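Setting up your Ladton league: fixtures and results
By Ilse Meinecke, November

Right, you've got your club in and your squad list loaded, so now for the bit I enjoy most! I run an eight-team Sunday-style league on Drisis and I've made every mistake going, so follow along with me.

1. Open Fixtures and press New season. Type the league name exactly as you want it on the table (I once had "Ladton Leauge" up until spring).

2. Tick Home and away if everyone plays each other twice. Leave it blank for a single round.

3. Add your pitches, then put a kick-off time against each one. I use 10.30 am for all of mine.

Note: two teams can share a pitch, but you have to tick Shared on both of their club pages.

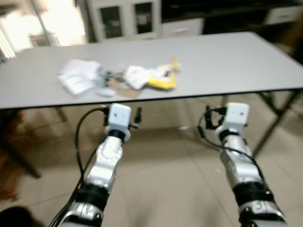
4. Press Draw. It takes a moment, and you can drag any match you don't fancy to another week before you save.

Caution: once you press Publish, every manager gets an email. Check the derby dates first. Please!

5. After a match, open it and enter the score, then the scorers. Own goals go under the player who put it in, with the OG box ticked, and they won't count towards his tally.

6. For an abandoned game, choose Void and leave the score empty. Typing 0-0 gives both sides a point, and then you'll have Nemason Rovers on the phone.

Comments

Svenja Weidemann: Can I bring in old results? We've got 385 matches in a spreadsheet.

Ilse Meinecke: You can, Svenja, use Import on the History page. I did over 402 in one go and only the postponed ones needed fixing by hand.

lenz_keeper: Step 6 saved me, ta. Table's right again.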